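Nerketlow Forums > Teleop and Demonstrations > Drawer task, two arms in sim

Print this thread | E-mail this thread

jadurura_jen
Finally got my drawer demos to a point where I'm happy to share! Everything's in simulation, driven by remote control with a pair of handheld controllers. The chest has four drawers, each a different colour, so the instruction can be as simple as "open the olive one". I've recorded 600 demos so far and I'm aiming for 800 by the end of July.
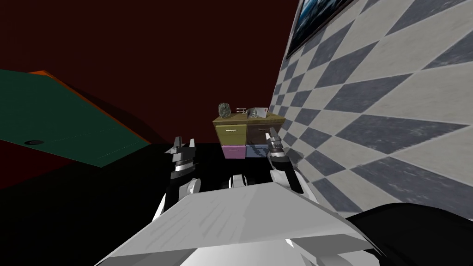
My best trick so far is slowing right down before contact. I used to swoop in like I was late for the bus, and the policy learned to swoop too. Now I line up, pause, then go in gently, and the replays are so much nicer to watch.

Olive is the one I practise most. The handle is a thin bar and I'm forever coming in a touch low.

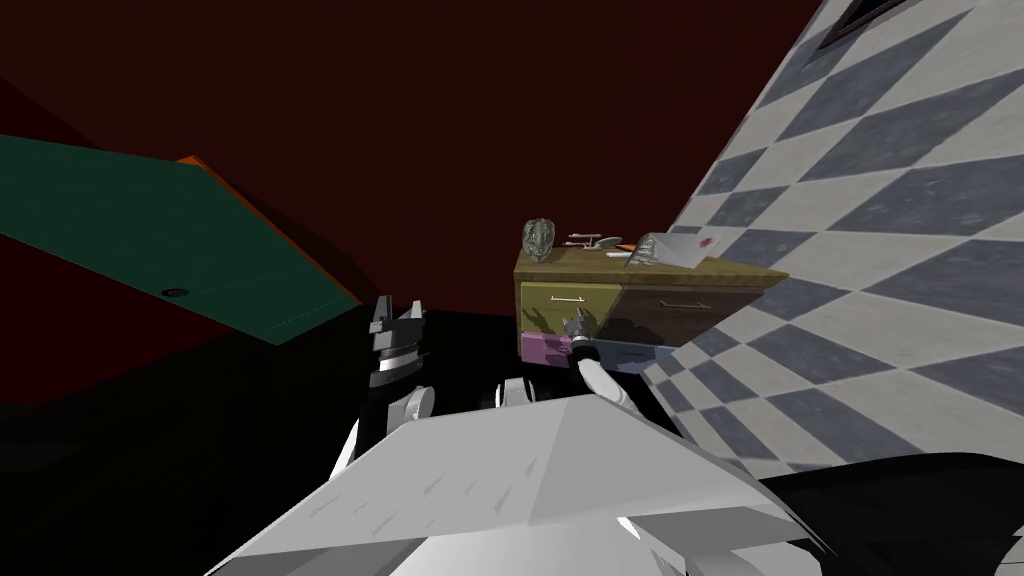 Iestyn Wogan reckons the pause is a mistake. He trained on demos with a deliberate stop in them and his arm learned to hover there forever. Keep it moving, he says, even if it's slow.

D'Souza
Gotta disagree with Iestyn, sorry! A hover usually means the policy can't tell "waiting" from "ready". Give it a bit of history and the pause is fine. I'd look at the wrist view before changing how you drive.

jadurura_jen
Ooh, I hadn't thought of that. I've mostly favoured the head view - the wrist one can be pretty bare until you're close in.

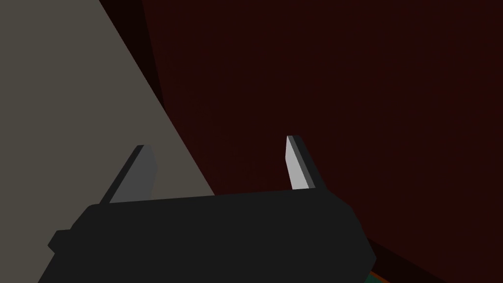
Should you keep the fumbled demos? Keep the ones where you recover, and bin the ones where you gave up.

D'Souza
Agreed on that. My favourite demo of the whole lot is a terrible miss followed by a lovely save.

Comments (3)

Anitha Murthy: Trying the slow approach tonight, can't wait!

purnley_pete: I'm with Iestyn. No pauses.

tealeaf8: 600 by hand? My wrists ache just reading it.

Related threads
- Purnley controller grips, worth it?
- Trimming dead time from demos
- 991 demos and still missing the handle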